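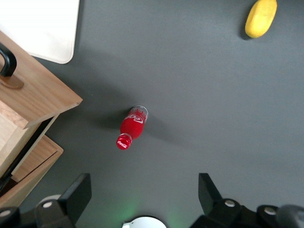

Small red bottle on a dark grey table.

Puvesine Community Forum – General Discussion – Changes to ranked seasons

Leokadia Krajewska (Moderator)
Posted 6/12/18

Members are advised that the ranked season in Puvesine will be shortened with the next update. The season at present runs for 20 weeks. From the update it will run for 18. The placement matches at the start of each season are to be kept, and the rating reset will apply to all accounts above 1187 points.

The studio has asked that comments be gathered in this thread. Separate threads on the same matter will be merged into this one. Posters are reminded that remarks should concern the season length and the reset, and that matchmaking complaints belong in the section provided.

Leonardo Farina
I wish to record my objection to the reset threshold. A player who finishes the season at 1186 keeps every point, while a player two points higher is returned to the placement pool. It would be fairer to apply a sliding reduction to all accounts. Akero used such a system in its second year and I do not recall any serious complaint about it.

Imani Bellamy
With respect to the previous poster, there were a great many complaints about Akero, and the thread was closed after 58 pages. The sliding reduction meant that people in the middle ranks lost points without having played a single match. A fixed threshold is at least easy to understand. I support the proposal as written, although I would prefer the threshold to be announced at the start of a season and left alone until the end.
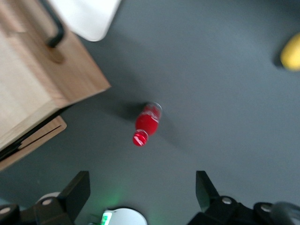 Harpreet Bouchard wrote that the length of the season is the more important question, and that the reset has drawn attention away from it. Shorter seasons suit those who play every evening. Those of us with families or shift work may need the full period to reach the rank we held before. I would ask the studio to publish how many accounts complete their placement matches in the final fortnight. My own clan, Prundard, has several members in that position.

Leonardo Farina
I accept the correction regarding the length of the Akero thread. I do not accept that the system itself was at fault. The reduction was set too high in the first month and was later lowered. By August the ladder was in good order.

Imani Bellamy
The ladder was in good order in August as half the middle ranks had stopped playing. I shall leave the matter there.

Sakda Nuchit
May I ask for clarification on two points. The notice does not say whether seasonal rewards will be changed to match the shorter season. It is also silent on the Yang map, which was removed from the ranked rotation at the last update – several members were told it would return. 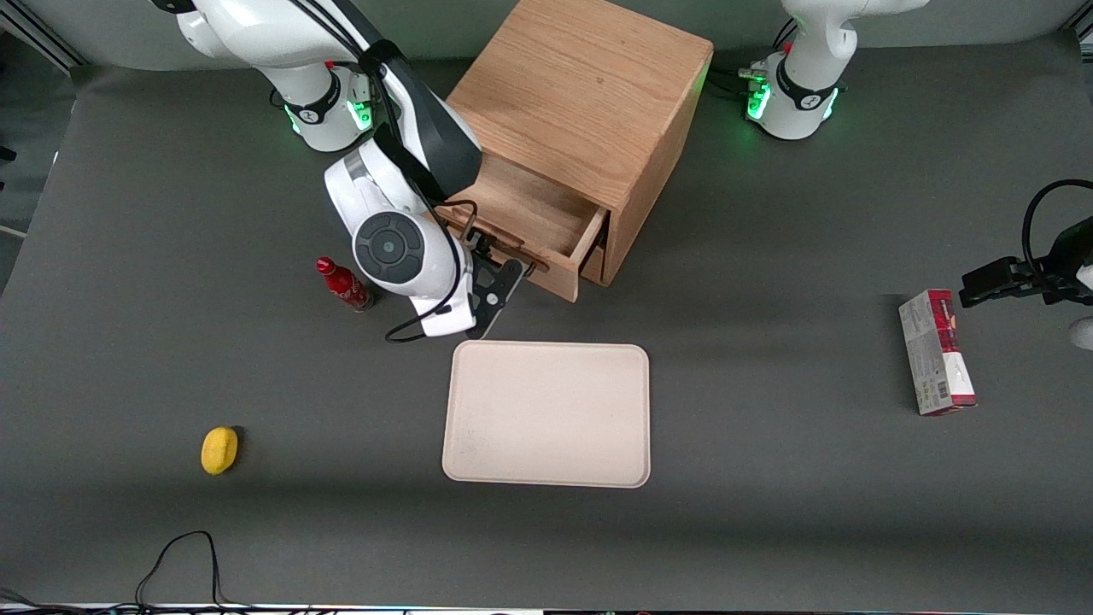
Will the reward track be made shorter along with the season? The number of tiers stays the same, and the points needed for each tier will be lowered.

Leokadia Krajewska (Moderator)
The above has been confirmed by the studio and added to the notice. I have no information on the Yang map. A request has been passed on.

Sakda Nuchit
Thank you. I have no objection to the shorter season on that basis.

Harpreet Bouchard
I maintain mine. Lower points per tier do help with rewards, but they have no bearing on rank, and rank is what the reset takes away. Could the moderator say whether the figures I asked for will be released?

Leokadia Krajewska (Moderator)
The request for figures has been forwarded with the others. Two posts on matchmaking have been moved to the correct section.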